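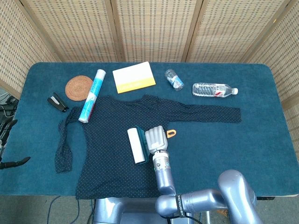

Siham Soliman told me a theme should be boring to install, and that if I had to watch a video first then somebody had done a bad job. I had just confessed (over a very slow video call) that it once took me a whole afternoon to get a home page looking like its own demo. She laughed for quite a while.

Filed under: Themes & Templates, Talks
6 min read

Siham builds Hosine, a portfolio theme that I've been using on and off since February, and she does it with one other person, Ashraf Ragab, who handles the support inbox and joined us halfway through with his mouth full. I wanted to know how two people keep a theme going when the big ones ship with every slider under the sun.

"We took stuff out," Siham said. "The first version had 60 demo layouts. I made most of them at night and I was so proud! Then we looked at what people imported and it was the same handful every time. So now there are 30, and I still think that's too many."

Ashraf thinks so too. He's the one who gets the emails. "People import a demo on a live site," he said. "Their old menu is still there, the new menu is there, there are two home pages. They write to me and say the theme is broken. I don't argue, I just ask for a screenshot of the reading settings."

I asked about page builders, which is where these conversations always go. Hosine used to lean on one called Gesex, and you couldn't really run the theme without it. They dropped it last year and moved everything to the block editor. I remember the grumbling on the forum at the time – some of it was mine.

"You were pretty rude," Siham said.

I was! I had a client site with a gallery built in Gesex and I had to redo the whole thing. But the pages did get lighter, and I've stopped holding my breath every time there's a core update. Siham says the move took them much longer than planned, mostly on account of the portfolio grid, which had to keep its old filter links so people's bookmarks didn't die. She rewrote it, hated it, and rewrote it again.

"The filter is tiny," she said. "It's a row of words. You click 'print' and you get the print work. I have spent more of my life on that row of words than on my own website."

Her own website, by the way, runs on a default theme and has one page.

We got into child themes next, and here the two of them don't agree. Ashraf wants everyone to use one, always. Siham thinks that with the style settings the way they are now, most people can skip it, and a few lines of extra CSS will do. They went back and forth long enough that I made tea. What I took away was this: if you're editing template files, make the child theme, and if you're only changing fonts and colors, don't bother.

Money was the part I expected them to dodge, and they didn't. Hosine has 252 paying license holders. "It's small," Siham said. "I'd like 500. I don't know if I'd like the inbox that comes with 500."

"I wouldn't," said Ashraf.

The next release has a new header with a proper sticky option, plus translation files that Ashraf has been cleaning up string by string. There's no date on it yet. I asked twice.

Comments (3)

Ingegerd Fjeld
Still on the old Gesex version and scared to touch it. Does the gallery carry over at all, or do you start from zero?

Pascual Durán
@Ingegerd the pictures stay in your media library but I had to build the gallery pages again. Do it on a staging copy first, mine took two evenings.

Khadija Shawky
Team Ashraf on child themes. I lost a whole footer once and I'm never doing that again. Also please, please let the sticky header be thinner on phones.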